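Report to the Stirno fund, for April
Ferkport workroom, Weltside building, second floor
Written by Inês Cunha

The short version: the room works! When I wrote last time we had a floor plan and a lot of tape on the carpet. Now people come in, sit down and get on with things, and I have had to start keeping a sign-up sheet for the big table. The rest of this report goes through what the grant paid for, what is still open, and what we would like to do with the remainder.

## The tables

The large white table was the biggest single purchase and I would buy it again tomorrow. It came to $1,822 with delivery, a little under the quote from Mateos, who also took the packaging away (I had budgeted a van trip for that, so the trip money is still sitting there). People stand at it as much as they sit. I had pictured everyone having a fixed spot with a chair, and in the first week that is how we set it up, but by the second week the chairs had drifted off to the walls and the work was happening standing, reaching across, two or three people on different sides. We've let it stay that way.

The top wipes clean, marks show up right away and come off with a damp cloth, and small parts are easy to find on it. On our old brown desks a dropped screw was gone for the afternoon.

The standing desk has turned into the place where somebody parks a laptop and keeps an eye on it while working at the table. That wasn't in the plan at all. I'd meant it for calls. Calls now happen in the corridor, which the neighbors have been very kind about so far, and I'd like to fix that before they stop being kind. 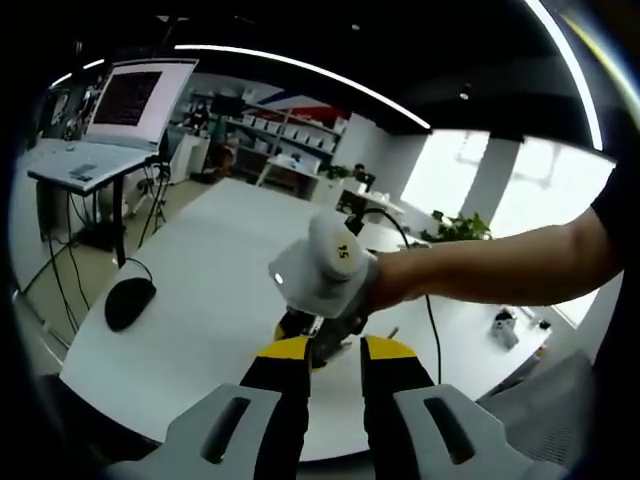 The other thing I got wrong on paper was power. We asked for outlets along the wall and forgot that a table in the open needs its own. At the moment cords come across from the side, and we tape them down each morning and take them up each night. Mateos can fit a floor box for us, and I've asked for a price. If it fits inside the unspent delivery money I'll go ahead, unless you tell me otherwise.

## Shelves and boxes

The white shelving went up in one morning and the boxes followed the week after. We bought 51 boxes, all the same size, and I was teased for that until the labels went on. Everything that used to live in bags under desks has a box now. The rule is that a box goes back on its own shelf before you leave, and it's followed most days. The lower shelves are a mess by four in the afternoon and fine again by six.

Still to do here:

- labels for the top row, which are printed but not cut
- a step stool, so the shorter half of us can reach that row
- one shelf bracket that arrived bent, replacement promised by Mateos

## Light and plants

We chose this side of the building for the windows and it was the right call. On a bright day the daylight does most of the work. The long curved ceiling strip was an extra that I argued for and I'm very happy we got it, especially now that people stay into the evening. The black ceiling had some of us worried about a cave effect. I've stopped hearing about it.

The plants were a present from the Weltside front office and cost the grant nothing. There's a leafy one on the sill that seems to love it there.

## Who is using the room

Twenty people have a key card, and the room is open from 8 in the morning. Afternoons are the busy part. I'd like to open it to the Ferkport evening group from next month, two evenings to begin with, and see how the big table copes.

## Money left over

The unspent part is the van trip and a small amount from lighting. In order, I would spend it on the floor box, the step stool, and a soft panel or two for the corridor end so calls have somewhere to go. Receipts are in the folder with the previous ones. The one for the chairs is a photocopy, and the original is on its way to you by post.

Come and visit if you can, any afternoon after 2.

Inês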